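Hand-Mounted Grippers for Recording Sorting Tasks
Final project report
Marlina Hartono and Eliseo Palacios
27 May 2018
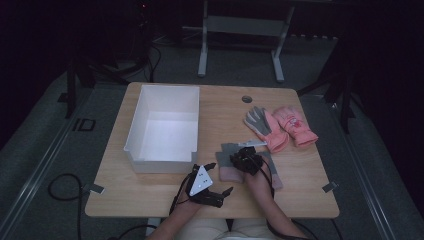

Figure 1. Glove task at the shared workshop, both grippers worn, bin on the left side of the table.

1. Purpose

Our project was to build a pair of grippers that a person can wear on the hands, and to use them to record simple household tasks. The recordings are meant for a robot arm that a later group will build. We wanted the person and the robot to use the same kind of fingers, so that a grip that works for one has a fair chance of working for the other.

We did the build in the Harahap workshop, where we had a bench and a corner for the test table. Some of the finger parts were printed at home on Eliseo's printer.

2. The build

Each gripper is a set of black fingers on a base that straps to the hand. The first version, which we called Mitby, had a stiff base plate. It was fine for ten minutes and then it hurt across the knuckles. The second version, Hostow, has a shorter base and a softer strap. All the recordings in this report were made with Hostow.

A white triangular plate with black dots is fixed on the back of the left gripper. The camera software uses the dots to find the position and angle of the hand. We tried a square plate first but it hit the table when the wrist turned. The triangle clears it in most positions.

Both grippers are wired. We had planned to use batteries, but they made the hand heavy, and Marlina's wrist was tired before the end of a session. The cables run back along the forearms. They need to be long enough that a full reach does not pull on the connector. Our first set was too short and we broke one solder joint that way.

3. The task

We picked gloves because they are soft and do not keep a shape. Blocks and cups were too easy and told us little about the fingers. The wearer sits at the table, picks up one glove at a time and puts it in the white bin.

The gloves do not all behave the same. The puffy pink one gives the fingers a lot to hold and is the easiest. A flat glove is harder. The fingertips slide over it unless one hand presses it down while the other takes the cuff. Most of our failed grips were on flat gloves.

4. Results

We recorded 104 attempts and threw out 4 where the software lost the plate. Of the rest, 42 were clean on the first try. In the others the wearer had to grip again at least once before the glove was in the bin.

The plate is lost mainly when the hand rolls inward — the camera then sees it edge-on. Low light did not cause as much trouble as we expected. The white plate stands out well against the dark gray carpet.

5. Problems

The fingertips wear down. We glued rubber on them and it started to peel after a few sessions. Zinudness, the other group in our section, used heat-shrink tube on theirs and had better luck, so we would copy that.

Cable routing is still poor. The loops on the floor should be tied back before anyone walks behind the table.

6. Next steps

The arm should be ready for tests in July. Before then we need to remake the fingertips, add a second plate at a different angle, and write down the calibration steps, which at the moment are only in Eliseo's notebook.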